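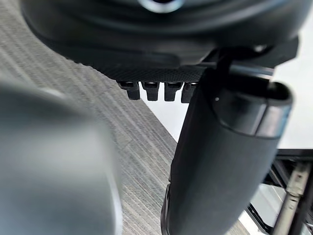 Cleaning white marble behind a kitchen sink

Search this forum Advanced search Go

ldpolitis
28th May
We moved into a place with white marble on the wall behind the kitchen sink. The sink is stainless. I have been wiping the marble with diluted white vinegar, same as I did with the tile in the old apartment. My sister-in-law saw me doing it and told me to stop. Is she right? I've been at it since April and I don't see any damage, but I'm not sure what I would be looking for.

bridd
She's right. Vinegar etches marble. Look along the wall from the side with a lamp on. Etching shows up as dull spots where the polish has gone. Use warm water and a drop of dish soap, rinse, dry with a towel.

zdurrani_403
I'd say it depends how weak the mix is. I used vinegar on mine for 3 years and it looks the same as when it went in.

bridd
Is yours polished or honed? On honed stone you wouldn't notice as much. It still eats the surface.

zdurrani_403
Honed. OK, maybe. I still think people panic over it.

ldpolitis
Mine has a shine to it. I tried the lamp and there are dull patches low down, near where I spray most. I also want to sort out the line where the counter and sink edge meet the wall. 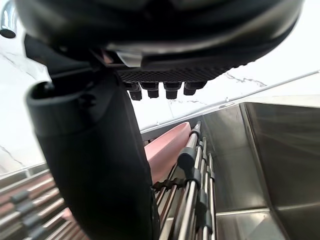
The sink has a steel rim and the wall is pale with gray veins, so whatever goes in that joint has to be close to white. The Petridis hardware store in Gotville has a tube of Tomon silicone in white and one in clear. Does it matter which?

fotini_s
Color is up to you. What matters is that the tube says it is safe for natural stone. Ordinary silicone can bleed oil into marble and leave a darker band along the joint, and you won't wash that out. Take out all the old caulk first with a plastic scraper. Leave it a full day before you run the faucet.

iason_k
Agree with fotini_s on the stone-safe part. I disagree on plastic scrapers, they go blunt in a minute. I use a razor blade held flat and have never scratched anything.

fotini_s
On the stone, fine, if you're careful. Next to a stainless sink I wouldn't. Brushed steel shows every slip.

bridd
For the dull patches you can try a marble polishing powder on a damp cloth. Do a small area first. If they are deep it's a job for a stone person. I paid 122 for mine.

ldpolitis
Thanks all. No more vinegar. I'll check the tube label before I buy, and try the powder in the corner.

zdurrani_403
Post how the powder goes. I might want some.

Related threads
Skolis sealer, how many coats on marble?
Water spots on a chrome faucet
Gray veins darker after mopping (14 replies)
Best cloth for a stainless sink
Removing old caulk from a counter edge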